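Placing a death notice for my uncle in two towns

Hello, my uncle died in August and I must write the notice for the newspaper. He was born in Hirnberg but lived the last 20 years in Butt, so we want it in both local papers. Is it normal to use the same text twice? And must I name all the grandchildren? There are seven and the price goes by the line.
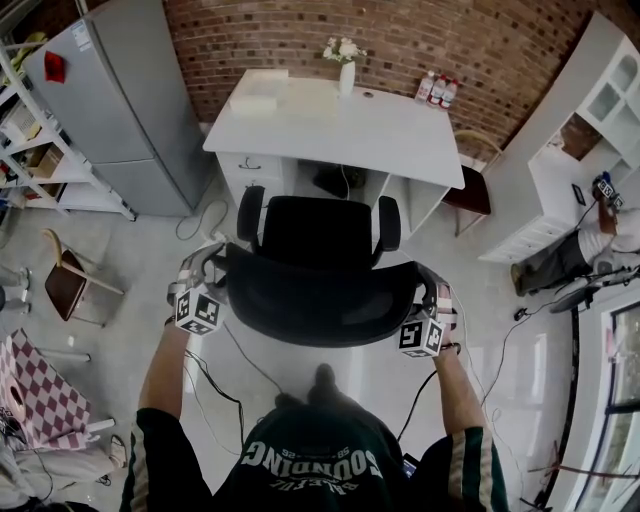 Heriberto Zamudio
Same text is fine, I did it for my mother. Only change the line with the funeral, as readers far away will want to know where to send a card. For the grandchildren you can write "and seven grandchildren". My cousins were a bit offended by this, so ask first.

Reply 2
Call the paper, they have a form.

Reply 3
I would make two versions. In the town of his birth people remember the parents and the school - in the other one they know his work and his neighbours. Five lines is enough for the first.

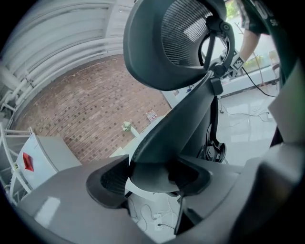

Ask also until what time they accept the text. With ours it was Wednesday at noon for the weekend paper, and we missed it the first time. Let a second person read the spelling of the names before you pay.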